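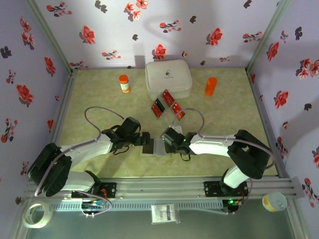 Red blossom panels on three sides, mottled green top

Notebook, February, Sunday afternoon

Marbling size, second go with the carrageenan. Much better than last time! I blended it the night before and left it in the cold room to stand for 16 hours, and the bubbles had nearly all gone by the time I poured the tray. Skimmed twice with newspaper strips, then once more because I'm fussy.

Paints were the Joladon acrylics, thinned with distilled water until a drop spreads to the width of a jam jar lid. The blue still sinks. I tried 2 drops of ox gall in it and it floated beautifully, then pushed everything else into the corners, so one drop next time (or put the blue down last?). The ochre behaves perfectly and I could play with it all day.

Paper: the Ndlovu cartridge, alumed on the rough side and dried flat under boards. Please mark the alumed side in pencil BEFORE it goes on the pile. I lost 3 sheets by laying them wrong side down, and the whole pattern slid off in the rinse like wet paint off a window.

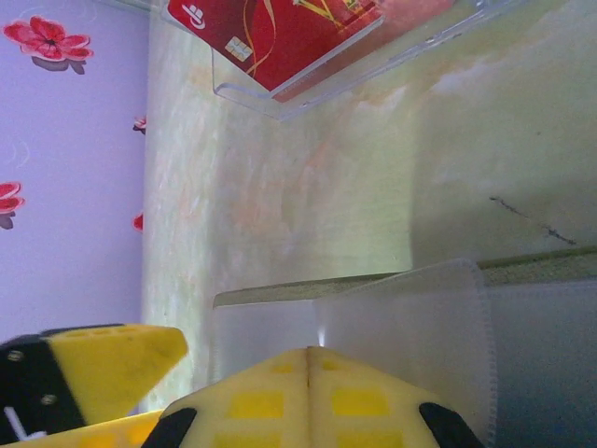
Elmarie Hlongwane

Combs next. The wide one made from a Plastden ruler and dressmaking pins gives a lovely even nonpareil, but the pins have started to lean at one end, so the lines bunch up there. Will reset them in fresh glue. For the bouquet pattern I need a second row, offset by half a gap, and I can't wait to try it.

Best sheet of the day was an accident. I'd let the tray sit while I answered the door, and the red had opened into fine cracked veins with ochre showing through. Kept that one back for the endpapers of the Irex album. It's drying on the top line, please don't move it!

Size temperature matched the room by the end, and the last few prints were the crispest, so I'll bring it out of the cold room earlier.

To do: more alum, new skimming strips, test the green on its own. Tray is 90 cm long and still too short for the map paper, ask about the deep one upstairs.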